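Setting up a simulated bedroom for a bench-top arm: members' guide

Shared Workshop, Rorneck
Prepared by Rosalía Requena and Saturnino Arroyo. Revised in April.

This guide sets out how members should build a simulated room for the workshop's robotic arm. Tidying exercises are to be run in simulation first and may be moved to the arm on the bench once they have been signed off. Members are expected to have completed the Wallar induction and to have an account on the simulation computer.

Before you start

Book the simulation computer through the front desk. Sessions may be booked between 10 am and 9 pm. Copy the folder named Palacios from the shared drive to your own area and do not edit the original. The folder holds the furniture models, the arm and its gripper, and a set of small household objects.

1. Build the room

Load the floor and walls first, followed by the bed, the dresser and the nightstand. Check that every model uses the same unit of length. Models taken from outside the Palacios folder are often drawn in centimetres and will appear far too large until they are rescaled.

Fix the bed and the nightstand in place. If they are left free to move, the arm will push its own support away when it accelerates.

2. Mount the arm

Place the base on top of the nightstand and lock it to that surface. Leave enough room at the side for the elbow to swing without meeting the wall. With the arm in its rest position, enter the joint limits from the settings sheet and confirm that each joint stops where it should.

Members often mount the base too far back. The arm then reaches the near side of the mattress and little else. Move the base towards the bed and test the reach again before adding any objects.

3. Set the mattress surface

The mattress is treated as a firm, flat block. Soft surfaces can be simulated, but they slow the program considerably and are not needed for this exercise. Set the collision shape to match the visible sheet as closely as possible – a gap between the two will make objects seem to hover.

4. Add the objects

Choose objects of different shapes, including at least one that is long and thin. Release each object from 30 mm above the mattress and let it settle before the arm moves. Bowls need particular care, as a simple collision shape will close over the opening. Use the hollow version supplied in the folder.

Turn on the wireframe outline for any object you are checking. It may be turned off again once the shape has been approved.

5. Test the approach

Bring the gripper over the middle of the mattress with the fingers pointing straight down. Lower it in small steps, keeping the speed at 75 mm per second or less. Stop at once if the forearm comes close to the headboard or the side rail.

Repeat the approach from 2 different starting positions. Save the joint values for each run in the Plorkerix log, together with a still of the arm over the bed.

6. Submit the work

Runs are limited to 700 steps. Longer runs are stopped by the program and will not be accepted for sign-off. Place the finished folder in the review area and write your name in the bench diary. Saturnino Arroyo reviews submissions and will reply by email. Changes to the joint limits must be agreed with Rosalía Requena in advance.

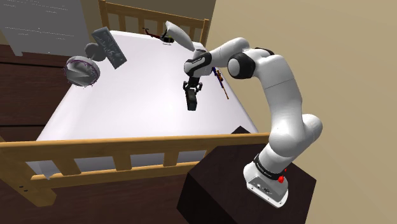 Can the same settings be used on the arm at the bench?

The joint limits and the approach speed carry over without change. The position of the base must be measured again at the bench and entered by hand before the first run.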